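Clornham library to close for 11 days while heating is replaced

November 12, 2010

The Clornham public library will close at the end of business on Saturday so that its boiler and most of its radiators can be replaced. It is due to reopen after 11 days, with regular hours.

The old boiler failed twice last winter and was patched both times. Library director Nevzat Taşdemir said a third repair was quoted in the spring, and the town decided to put the money toward a new system.

"The reading room was at 50 degrees some mornings in January," Taşdemir said. "People were doing the crossword in their gloves."

The work is being done by Quispe Heating of Cotcombe, which also replaced the system at the Clornham middle school. Crews will start in the basement and move up to the children's room, then the main floor. The local history room has its own electric heaters and is not part of the job, but it will be closed as well.

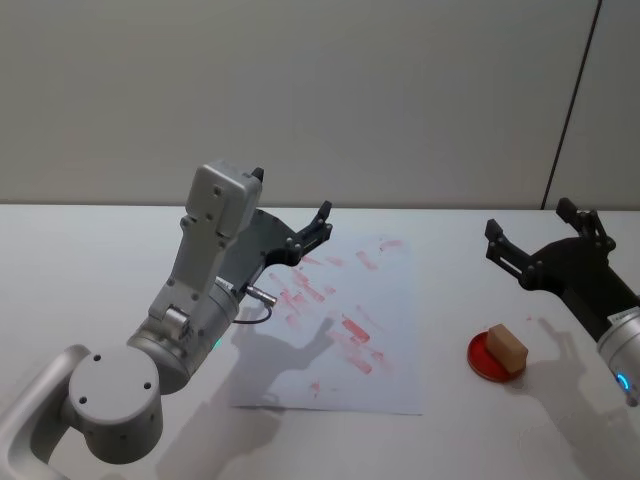
What happens to books that come due during the closure?

Due dates have been moved to the Monday after reopening, and no fines will be charged for the days the building is shut. The outside book drop on Kosus Street will stay open and will be emptied every morning. Items on hold will be kept on the shelf for an extra week.

Cardholders can use the Cotcombe branch in the meantime. It will stay open until 8 p.m. on weekdays during the closure - two hours later than usual - and 300 of Clornham's newest titles are being moved there on a temporary basis. Large-print books are included.

Story time will meet in the lower hall of the Cotcombe branch, with room for 20 children. Parents should sign up at the desk or by phone. The Thursday book group is canceled until the building reopens.

Parking behind the Clornham building will be limited, with 32 spaces blocked off for trucks and a dumpster. The spaces along the front of the building are not affected.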